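Peltik - a small collection about handling thin white cloth

README, version 3
Last change: 11/30/23
Kept by: Imelda Gatchalian and Jolien Smits

What is inside

Peltik is about one household job: taking a sheet of light cloth, opening it, holding it up by two places and folding it again. We started it in September at the Plurkusach rooms in Amstead. There are 60 recordings, sorted in 7 folders. Each folder has a short text file with notes on the cloth and the fold.

Why thin cloth

Towels and thick cotton keep a fold where you put it. A thin sheet does not. When it is held at two points, the creases run out from both of them and the lower edge hangs in a wave, often deeper on one side.
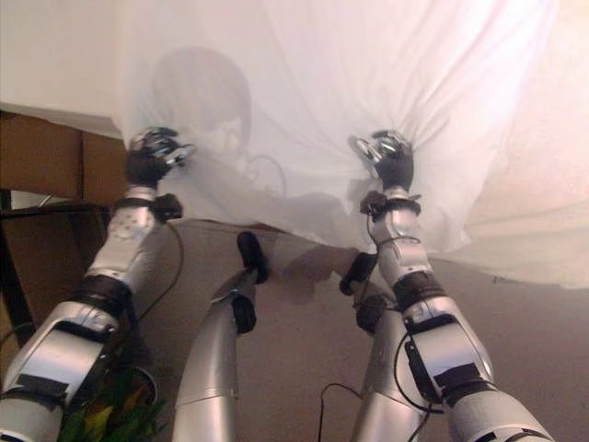
Light also goes through such cloth, so shadows and things behind it can be mixed up with marks on the cloth itself. Please keep this in mind if you label edges or stains. We labeled the lower edge only where both of us agreed on it, and the other cases have the word "unclear" in the notes.

How the notes are written

Every note file has 3 fields: hold, hang and fold. "Hold" says if the cloth is pinched flat or gathered in a bunch. "Hang" is for the shape of the lower edge. "Fold" gives the last state of the cloth, also when it is a bad one - we did not remove the untidy results. 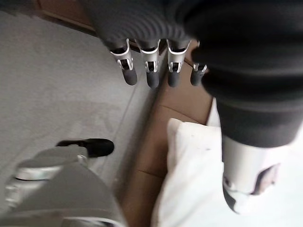
White cloth with a rounded, folded edge, next to a brown surface.

Known problems

White cloth near a bright background loses its detail, and small folds are then hard to see. Jolien tried to correct the brightness in the folder "Annamalai", but the result was not better and the original files are back. File names in this folder still have the old ending "_b". You can ignore it.

Corrections to the notes are welcome. Please write the folder name and the field, and send them to Imelda.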